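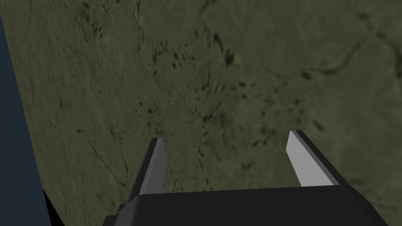 Wetine rehearsal package: the integrator's view

Vunovthorpe, 6/21/26

Otell sells Wetine as a rehearsal package for two-finger grippers. The customer supplies a gripper model and a description of the job, and the software runs the approach, the close and the lift in simulation before any hardware is mounted. The lead integrator at Dvořáček, a machine-handling firm in Vunovthorpe, has had it on trial since the start of the month and agreed to talk about it on condition that the firm was named and the staff were not.

Dvořáček took the licence to shorten commissioning. "We were spending most of a visit finding out that the fingers fouled something on the way in," the integrator said. "The arm was fine and the program was fine. It was the clearance at the wrist, or a finger opened wider than the gap it had to go through. You can find that out at a desk."

The trial covered 125 rehearsed jobs, all with parallel fingers. Set-up for the first gripper took up to 6 hours, mostly spent correcting the joint limits in the imported model. Later ones went faster once the firm had a template. The integrator would like Otell to ship that template with the package. "Every customer is going to write the same file. Ours is not clever."

Rendering is plain. The default ground is a textured plane, lit evenly, and the gripper casts little on it that would help an operator judge height by eye. Asked whether this was a drawback, the integrator said it depended on who was looking. "For me, no. I read the distances off the panel. For a trainee, yes, because they steer by the picture and the picture does not tell them how far down the ground is. I would put a grid on it." A grid can be loaded as a replacement texture. The manual covers this in a short paragraph near the end.

The wrist view drew a better report. It looks out past the housing and along the fingers, and the integrator uses it for most approach work. "You see the opening and what lies beyond it. If the fingers are not square to the part, it shows early. The outside view is for showing the customer."

Contact is the weak point. Rigid parts behave acceptably, in the integrator's account, provided the friction value is measured and not left at its default. Thin or flexible parts do not. Two jobs involving rubber seals were withdrawn from the trial after the simulated seal passed through a fingertip. "I don't hold that against it much. The sales sheet says rigid parts. But it lets you load a soft one without a warning, and it should warn you."

The licence costs 1233 euros a year per seat, with support by email. Replies came within a working day, although one query about exporting paths went back and forth several times before it was understood. Export itself works with the controllers Dvořáček uses, after a change of units that has to be made by hand.

Would the firm renew? "One seat, yes. I asked for a second and then took the request back, as we don't have the work for it in June. If they fix the units I will ask again."

Otell has an update planned that adds warnings on import. Dvořáček has asked to test it on the withdrawn seal jobs.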